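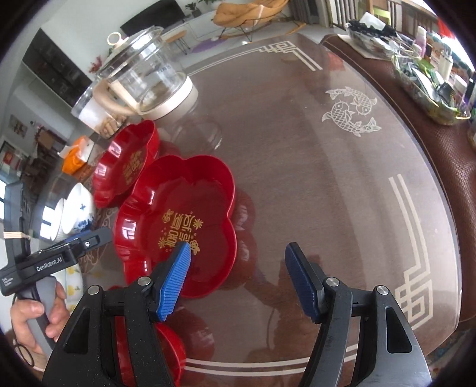
Castix gripper - build gallery

Posted March 14, 2025

Quick dump of where the hand gripper project is at. Meant to write this up in February, didnt happen. Fouzia Bhutto asked for it on the Sokgate list so blame her if it's thin. More pictures once I've sorted the folder, for now just the one at the top of the page and notes to go with it.

Red plates, kettle, glass tabletop
Two black jaw fingers, blue ribbed pads on the tips, one round pivot screw per finger at the mount. Left pad just over the rim of the big plum-blossom plate, right one still open over bare table. Wide gap. Second gripper coming in from the left, in the left hand.

Pads
Ribs are the bit I keep redoing. Smooth pads slid off anything glazed. Coarse ribs were fine on boxes and terrible on thin rims. Current set is somewhere in the middle and I'm leaving it alone till Khrystyna-Mariia has had a go. She has better hands than me anyway.

Pivots
Don't overtighten. Did that on the first pair and the finger came back slow, then not at all. Snug, back off a hair, drop of threadlock, leave overnight. If it squeaks its too tight.

Why plates
Scalloped edge is a pain, five lobes, so where you land matters. Come in on the bulge and the pads have something to sit on. Come in on the notch and the plate wants to turn. Shiny too, lots of highlights, and the glass gives reflections of its own (look by the kettle). Wanted all that in the recordings - a plain matte bench was making everything look easier than it is.

Recordings so far
342 short takes kept. Log file is up to 1,891 lines, mostly me typing "again". Overlapping plates are the worst group by a long way. Haven't tried the bowl properly. Kettle is for later, the ring knob on the lid should be a nice target.

Still to do
- shorter cable, or a clip for it. The loop hangs under the hand and catches on stuff
- spare pads, want a full set in the drawer before the Sanandale meetup
- better names for the takes, "plate_new_new" is not helping anyone
- write up the finger angles, Khrystyna-Mariia has asked twice now

Files
Finger and pad drawings are in the Orakzai folder on the shared drive, same place as the old ones. Use the pad file marked 501, the earlier one has the screw hole off center. Ask me or Fouzia if you cant get in.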